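Progress report: demonstration visit to the Plavbridge site
April 28, 2025
By the Zarora project office
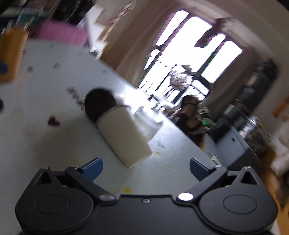

The visit agreed in the February plan has now been held. Guests came from Stovton and from the Godoy workshop to see how the table-clearing work is going and to try the hand-held grippers for themselves. This report covers the visit and the state of the work.

Before the visit we had recorded 315 runs of picking up cups and setting them down. The target for this stage is 2,000, so we are behind. Most of the delay came from the late delivery of finger pads, and the rest from sorting out our file names. Both are settled.

Each guest was shown one pickup and then did several. Paper cups lying on their side were the hardest for beginners. People tended to close the fingers too fast and push the cup away. Clear plastic cups gave less trouble in the hand, but they remain the weak point for the software, which often loses the rim against a pale table in strong daylight. We plan to record more of these near a window.

The Godoy staff asked if the table should be wiped between runs. Our practice is to leave small stains and scraps where they are for part of the set, and we will keep to that. They also found the grip heavy after a long turn. We have cut each turn to 100 pickups, with a break after.

Spending on the visit came to $315 for travel and lunch. Of the equipment budget, $3,000 is unspent. We ask to move it to paid recording time, so that the target can be met without an extension. Please confirm by reply.

Still open: a second recording room at Stovton, and spare screws for the finger arms.

Recent reports
Zarora: February plan and budget
Finger pads: supplier change
Notes on naming and storing runs
Stovton room request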